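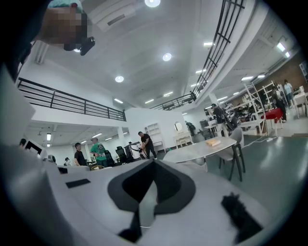

一间学做家务的大屋子，右边的圆桌上放着一样黄色的小东西。

小朋友，你是怎么学会系鞋带的呀？多半是有个大人蹲在你旁边，捏着鞋带慢慢绕，你看一遍，再跟着绕一遍，绕错了就拆开重来，对不对？机器人学做事情，也可以用差不多的办法，只不过它看得比你要多得多，多到你可能会打哈欠呢！

今天我们来认识一套教机器人用的工具，名字叫“Gurkel教学手”。它是一对可以拿在手里的夹子，由Londalier工作室做出来，卖给那些想教机器人干活的学校和实验室。人握住它，就好像戴上了一双机器人的手。你想拿杯子，就得用夹子去夹；你想翻书，也得用夹子去翻。刚开始用的人常常笨手笨脚的，跟小宝宝第一次拿勺子一个样，练上一个下午就顺手多啦。

那夹子怎么把动作“记”下来呢？秘密有两个。第一个是小摄像头，它就像长在手腕上的眼睛，手伸到哪儿，它就看到哪儿。第二个是黑白格子的方块，你可以把它想成夹子的名牌。电脑一看见格子，就能算出夹子在什么地方、朝着哪个方向，歪了一点点也看得出来。
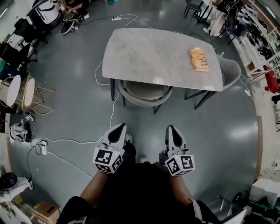 两只手一起学，比一只手难不少。你试试用一只手拧瓶盖，是不是怎么也拧不开？得有一只手扶着，另一只手来拧。所以Gurkel教学手一盒里装着2只，左手一只，右手一只，老师做的时候两边的动作会一起存下来，连谁先动、谁后动都不会弄混。

存下来的一小段动作，我们叫它“一课”。一课很短，可能只是把一本书从桌子这头拿到那头。可是书有厚有薄，桌子有高有矮，光学一课哪里够呢？随盒子送来的练习册里列了53种家务，有摆椅子、收书、叠布，还有给花盆挪位置。每一种都要换着花样做好多遍，一天最多可以录400课。录完以后，一个叫Evasent的软件会把它们排得整整齐齐，再交给机器人慢慢看。

在所有的功课里，软软的东西最让人头疼。盒子和书拿起来还是原来的样子，布可不是，你一提，它就弯了，再一拉，又变了个样。你叠被子的时候，是不是也觉得它总在跟你捣乱？ 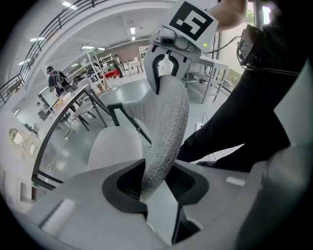 两只夹子一上一下，夹着一块弯弯的灰布。

碰到布，老师们会把动作放慢，先捏住一头，再去找另一头，夹得太紧会把布扯皱，夹得太松呢，布又溜走了。你可以回家拿两个晾衣夹，一手一个，试着用它们把毛巾对折，别用手指头碰毛巾哦！试过你就知道，教机器人的老师有多耐心了。

要是你们学校的科学小组也想玩一玩，可以请老师向Londalier借一套，三月开始报名，借的时候会附上一本给小朋友看的图画说明书。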